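Home Guides Parts Forum Contact

Putting an old tower back together

Power cord out first. Press the power button once with the cord out, then touch bare metal. Lay the case flat on its side, panel off, open side up. Screws in a cup.

Memory first or CPU first, your call. I do whatever is on top of the pile. Open the white tabs at the ends of the slot. Match the notch in the module to the bump in the slot – wrong way round and it won't seat, so dont force it. Thumbs on both ends, push untill the tabs close. 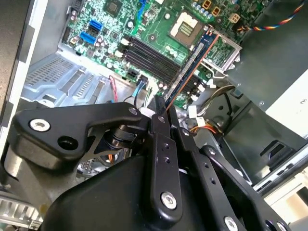
Blue memory module over the black DIMM slots.

CPU next. Lever up. Find the corner mark, line it up with the mark on the socket, set it straight down. No sliding, no pushing. Lever down. Cooler goes on after, with fresh paste. Keep the loose wires off the socket while you work.

Hard drive goes in its blue carrier, then the carrier goes in the cage. Data cable, power cable. 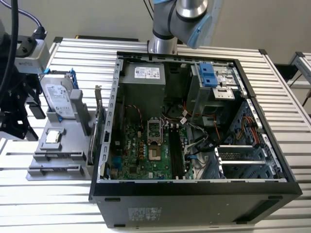
Ketill Ladefoged: I'd do the drive last. Had the cables in my way the whole time on mine and had to pull it out again to reach the memory.

Fair – drive last if your cables are short.

Graphics card now. Take off the slot cover, keep the screw. Hold the card by its edges, bracket end toward the back of the case.

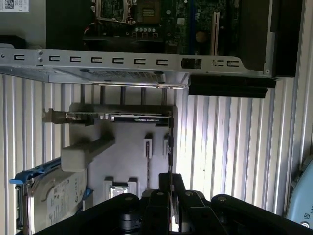 Press evenly along the top till it's down in the slot, then screw the bracket. Check every plug once more. Panel on, cord in, power up. No picture on the screen? Cord out, reseat the memory, try again.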